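# Sevar Table Mat, Large, Tan
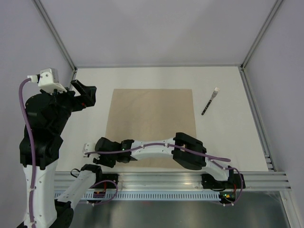
*Page last updated: January 16, 2025*

I started selling these mats in August, after my aunt Etenesh Woldegiorgis gave me one for my kitchen table and every single guest asked where it came from (I got tired of writing the answer on napkins). So now I stock them! They come in one size and four colors, and the tan is the one I keep reordering.

The Sevar lies flat from the first day, which my old rolled-up ones never did. It's big enough for a dinner plate with room left over for a glass and a side dish. I wipe mine with a damp cloth and a drop of dish soap, then let it dry on the rack overnight. Please don't put it in the dishwasher - Mihret Habte tried it with hers and the corners curled.

Tan does show greasy fingers a little. If that bugs you, go for the darker Yilma brown, same mat, same price.

**Price:** $20 each, or $72 for a set of four

**Shipping:** free over $200, otherwise a flat $4

**Care:** damp cloth, mild soap, no bleach

**Hot dishes:** use a trivet, please

Forks and other flatware are sold separately, on the Lesitora page. I like black handles with the tan, but my sister Wubit swears by plain steel and we've agreed to stop discussing it.

Returns are fine for 20 days as long as the mat hasn't been used. Write to me through the contact form with your order number and I'll send you a label. If you need more than 20 mats for a cafe or a big family party, ask for Jianhua Yuan, who handles the bulk orders and usually answers the same day.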